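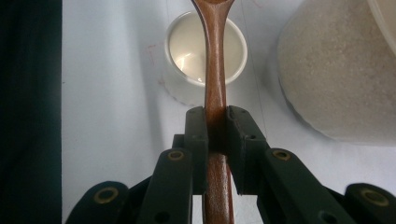
4. Hand-held grippers: table set-up and daily use

Read this before your first shift on the table. Section 3 (logging in to Vukeo) has to be done already. If your name doesn't come up on the screen, stop and go back to it.

Applies to the Pons and Prindstead prep rooms. Same kit, same steps. Prindstead has the older stands, so the height pin is on the other side.

4.1 What changes for you

Portioning dry goods is moving to the arms in stages. Rice first, then crumbs and sugar. The arms learn from recorded runs, and the runs are yours – you do the job with the grippers in place of your fingers, Vukeo stores it, Vorkedum trains on it.

What that means on the rota:
- Table time is paid shift time. Put it down as prep, not as training.
- 50 minutes on the table, then off it. Swap with somebody on the line.
- Line targets are lowered for anyone on table that day. If they weren't, tell Orla Ní Mhurchú the same day. Not at the end of the week.
- Runs are not timed against you. Slow is fine. Jerky is not.
- First block is 3000 good runs across both sites. After that the scooping station gets reviewed and the people on it are asked first about where they move to. Get that in writing. It's in the rota agreement, page 2.

4.2 Before you start

1. Sleeves down to the wrist or rolled well above it. Nothing hanging.
2. Rings and watches off. They catch on the links.
3. Wipe the white board. Dry cloth only.
4. Put out the items listed on screen for the task. No extras, even if you always have a spoon handy. The system will learn the spoon.
5. Route each cable along the wrist, with slack. Turn your hand over both ways. If it pulls, re-do it.
6. Close the jaws on nothing, open, close again. Should feel the same on both sides.

Note: practice items don't go back to stock. Rice, crumbs, cookies, all of it goes in the practice bin when you're done with it.

4.3 First grips

7. Start with one thing and one gripper. Flat items on edge, pads square on to the faces. A cookie is good practice becuase it tells you straight away if you squeeze too hard. 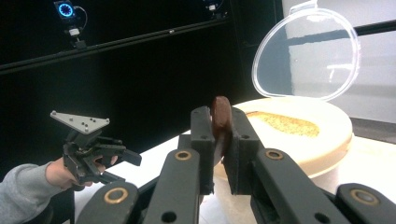 8. Hold for a slow count of three, then set it down. Don't drop it. Dropped items get the run thrown out and you do it over.
9. Now a handle. Spoon upright, pads on the narrow part, well clear of the bowl. Tilt your wrist a little each way. If the spoon turns between the pads, let go and take it again lower or higher, whichever sits flatter.
10. Same thing, other hand. Most people have one bad hand here. Do more with that one.
11. Press Save or Discard on screen after each run. If in doubt, Discard.

Caution: keep your free fingers behind the links. The arms fold in as the jaws close and there is a pinch point on each side.

Caution: don't lean over the table to see better. You block the view from above and the run is no use. Raise the stand or lower it instead.

4.4 Checking the pads

Do this at the start of every session and again if anything slips. Hold the gripper out over a clear bit of floor or table, jaws wide open, good light. Look at the inside faces. 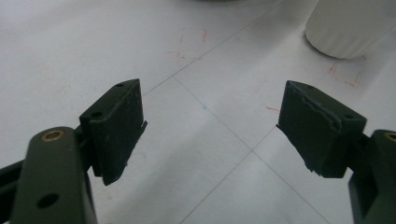

12. Face smooth, edges down flat: carry on.
13. Edges scuffed or a bit frayed: carry on, note it in the book with the gripper number.
14. Torn, peeling, or bits coming off: gripper out of use. Red bag, Gilles Vidal's shelf, take a spare. Do not pull the loose part off yourself, it takes the good part with it.
15. Look at the brass rings too. They should sit level in the arm. A ring standing proud means the arm has been forced.

Note: a torn pad still grips, sort of. That's the problem. You start squeezing harder to make up for it and the arm learns to squeeze harder too. It showed up at Pons in March with cracked cups.

Caution: no tape on the pads. No glue. Pads that shed must not be used over open food, practice or otherwise.

4.5 Two-handed runs

Only once you've been signed off on single grips.

16. Container in the middle of the board, lid right back so it stays up by itself.
17. Cup in front of the container, on your side.
18. One gripper in each hand, held from below, fingers wrapped round the body, plates on top. Wrists loose.
19. Bring both in to the start position over the cup. Tips pointing at each other, not touching. Wait for the tone.
20. Do the task as shown on screen. One hand moves, the other holds, unless it says otherwise.
21. Back to the start position. Second tone. Save or Discard.
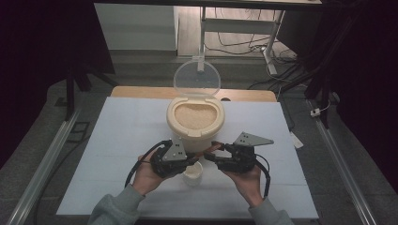 Fig. 4-4. Both grippers over the cup, rice container behind with the lid open.

22. If the tips knock together, finish the move if you safely can, then Discard.
23. Spilled rice: stop the recording first, sweep after. Rice on the board changes the run.

4.6 End of session

24. Log out of Vukeo. The next person's runs go under your name othewise, and so does their table time.
25. Grippers back on the stand, jaws open, cables not wound tight.
26. Lid closed on the container.
27. Sore wrist or thumb, even slightly: write it in the book and tell Orla. You come off table until it's been looked at, no loss of hours.

Table is closed Thursday mornings for checks. Questions on pads or cables to Gilles, questions on hours to Orla. For error codes see section 5.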